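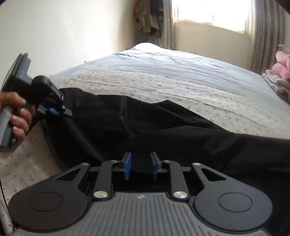 Testell Street Fair Moves to the Old Rail Yard This Fall

Category: Local Business / Community Events

14 shares | 6 comments

If you've been to the Testell merchants' fair any time in the past decade, you know the drill. You park up by the library, you walk down Furketen Avenue with everybody else in town, and by noon you can't move between the kettle corn and the gutter guard people. I've gone every year I've lived here and I've complained about the crowding every year too, so I feel I have a personal stake in this one.

The fair is moving! The Testell Merchants Association voted last week to take it off Furketen Avenue and put it in the old rail yard behind the Badberg building, starting with this September's fair. It'll still be a two-day thing, still free to get in, and still put on by the same bunch of people who have been doing it since it was a few card tables and a raffle.

I sat in on the meeting, which ran long, mostly over parking (it's always parking). Mireille Salameh, who chairs the association this year, told the room the avenue simply ran out of space. Last fall they turned away 11 businesses that wanted a booth, and a few of those were from right in town. "I had to call a man whose shop is on the street and tell him he couldn't have a table on the street," she said. "I don't want to make that call again."

The rail yard has room for more than 30 extra booths on top of what the avenue could hold. It's been paved on the north half for a couple of years now, and the city put lights in when they were using it for overflow parking. The south half is still gravel, and the plan is to keep that for the food trucks and the tractor people, who don't mind gravel one bit.

Not everybody was thrilled. Renato Tolentino has the hardware store at the bottom of Furketen, and he said fair weekend is his best weekend of the whole year, better than the week before Christmas. People come in for a cold drink and leave with a rake. He's worried that once the crowd is three blocks away they'll stay three blocks away, and I think he's got a point. I've bought at least one rake that way myself.

What the association came up with is a kind of trade. Any store on the avenue that was open during last year's fair gets first pick of the rail yard spots, at half the regular booth fee, for the first 2 years. There's also going to be a walking route marked from the yard back up to the avenue, with the sidewalk sale running along it. Renato voted for it in the end, though he told me on the way out that he was going to wait and see before he got excited. Fair enough. 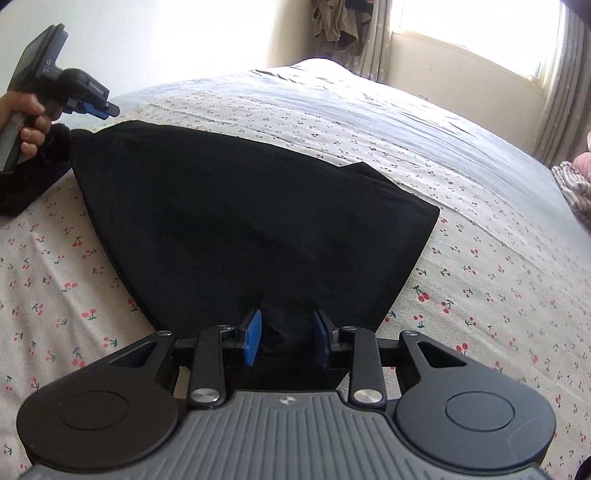
So how do you get a booth this year?

Pick up a form at the association office or at the front counter of the Badberg building, fill it out, and turn it in with your deposit before the end of June. Avenue stores go first, then returning vendors, then everybody new in the order the forms come in. If you share a booth with another business, you only need one form, but both names have to be on it. Nonprofits pay the deposit like everyone else and get it back after the fair as long as the space is left clean.

A few other bits I wrote down. The music stage is coming along too, and it's going up against the back wall of the Badberg building, which ought to cut down on the noise for the folks living on the avenue. Wilfredo Tiongson is booking the bands again and says he's got 3 slots left, all on the second afternoon. He'd love to hear from a high school group or two. The pie contest stays where it's always been, in the church basement, because the ovens are there and so are the tables – and I don't think anybody on that association was brave enough to suggest moving it.

Trinidad Marquez asked about shade, and I'm glad somebody did. Furketen has those big maples and the rail yard has nothing. The answer for this year is tents, one large one in the middle with seating and a couple of smaller ones near the food. She also got them to agree to a shuttle van from the senior apartments, running all day on both days. There was some back and forth on who pays for the gas and then Cáceres, the bakery on the corner, offered to cover it if they could put their sign on the van. Done in about a minute. I wish the parking talk had gone that fast.

Oh, and parking. The library lot and the school lot will both be open, and the street stays open to cars for the first time on a fair weekend, which I guess is the upside for those of us who live close by and have to get to work. There won't be any parking in the yard itself except for vendors and people with a handicap tag. Crisanto Dizon is looking for people to help direct cars, a couple of hours at a time, and he says you get a vest and a free lunch out of it.

I'll admit I'm going to miss the old setup a little. I met half the people I know in this town standing in line on that street, and there's something nice about seeing it shut down to cars with kids running all over it. But I've also spent a good part of an afternoon trying to get a stroller past the mattress booth, and I can't say I'll miss that.

The full vendor map should be ready sometime this summer. When it's up I'll put it here, and if you've got questions in the meantime, leave them in the comments or call the association office in the mornings.

Posted 5 May 2019

Filed under: Testell, merchants' fair, downtown, small business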